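Guía de puesta en marcha Nundow
Sección 3. Antes de comprar: plan de equipo y presupuesto

Leer entera antes de pedir nada. Las secciones 4 y 5 dan por hecho que esto ya está cerrado.

3.1 Qué hay que tener decidido

1. Tarea principal. Una sola. Recoger objetos de una cama no pide el mismo alcance que moverlos por el suelo.
2. Peso máximo a levantar. Pesar el objeto real, lleno.
3. Si se va a ensayar primero en simulación. Recomendado en todos los casos.
4. Quién firma la compra y quién la recepción. Si son departamentos distintos, avisar a los dos.

Nota: el brazo Nundow se vende sin pinza. La pinza Anwood va en pedido aparte, con su propio plazo. Se olvida mucho.

3.2 Ensayo en simulación

El simulador Suvunach va incluido con la licencia base, un puesto. Puestos adicionales, se pagan. Para planificar sobra con uno, salvo que haya dos turnos.

1. Instalar Suvunach en el equipo que se usará después para el control – no en un portátil prestado.
2. Cargar las escenas de ensayo. Vienen dos tipos, suelo y dormitorio.
3. Colocar objetos de tamaño parecido a los propios. Mezclar formas: redondas, planas, alargadas, alguna alta.
4. Dejar al menos un objeto con marcador visible. Sin referencia, la prueba de localización no vale para comparar equipos.
5. Lanzar 100 intentos por objeto y guardar el registro.
6. Repetir con la otra pinza si todavía se duda entre las dos. 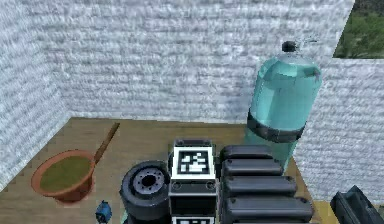

Fig. 3-1. Escena de suelo: objetos variados y bloque con marcador cuadrado en la cara superior.

Qué mirar en el registro, por orden:

a) Intentos sin agarre. Si se concentran en un objeto, casi siempre es la apertura de la pinza.
b) Paradas por límite de alcance. Apuntar en qué punto del suelo ocurren.
c) Choques con paredes. Si hay muchos, replantear la posicion de la base antes de pensar en un brazo más largo.

PRECAUCIÓN: el simulador no sustituye la evaluación de riesgos de la sala. No usar sus resultados como justificante de seguridad.

3.3 Elegir la base

Tres opciones en catálogo: fija a suelo, fija a mesa, columna elevable Ortner. La columna es la cara. Compensa cuando el trabajo está repartido entre dos alturas, suelo y cama por ejemplo. Para una sola altura, base fija y listo.

1. Medir la altura de trabajo más baja y la más alta.
2. Medir la profundidad, desde el borde accesible hasta el objeto más lejano. En camas pegadas a la pared, lo difícil es el fondo.
3. Restar 19 cm al alcance de catálogo. Es lo que se pierde entre muñeca y pinza con la orientación hacia abajo.
4. Comparar. Si no llega, columna o segunda posición de base.
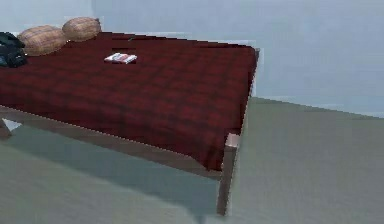 Los objetos planos merecen partida propia. Un libro sobre tela no se coge bien con los dedos de serie; hay que contar con el juego de dedos finos o con ventosa. La ventosa arrastra compresor, manguera, filtro y ruido. Preguntar antes si en la sala se puede tener eso encendido.

Los objetos blandos (bolsas, almohadas) al revés: dedos anchos, poca fuerza. Un cambio de dedos manual lleva alrededor de 114 segundos con el soporte montado. Si la tarea mezcla planos y blandos todo el día, presupuestar el cambiador automático.

Nota: los dedos son consumible. Pedir un juego de repuesto con el primer envío, luego el porte sale aparte.

3.4 Partidas del presupuesto

Copiar esta lista en la hoja de pedido y poner importe o «no procede». No dejar lineas en blanco, se devuelve.

– Brazo y controlador
– Pinza Anwood y dedos
– Base o columna Ortner
– Cámara y soporte
– Puestos extra de Suvunach
– Vallado o escáner de zona
– Instalación eléctrica
– Formación (mínimo dos personas)
– Mantenimiento, primer año
– Portes: 500 euros fijos en península, resto bajo consulta

El vallado no lo suministramos. Pedir oferta local y hacerlo pronto, suele ser lo que retrasa el arranque.

3.5 Plazos

1. Enviar la hoja de pedido antes del miércoles para entrar en la tanda de esa semana.
2. Confirmar por escrito la fecha de la pinza. No viaja con el brazo.
3. Reservar la formación cuando el brazo tenga fecha – antes no se guarda plaza.
4. Tener toma de corriente y anclajes listos el día de la entrega. Si el técnico se vuelve sin instalar, la segunda visita se factura.

PRECAUCIÓN: no desembalar la columna sin el técnico delante. Va con el muelle precargado.

Pedidos con entrega en junio: consultar stock de columnas antes de firmar. Para anclajes y plantilla de taladros, ver sección 4.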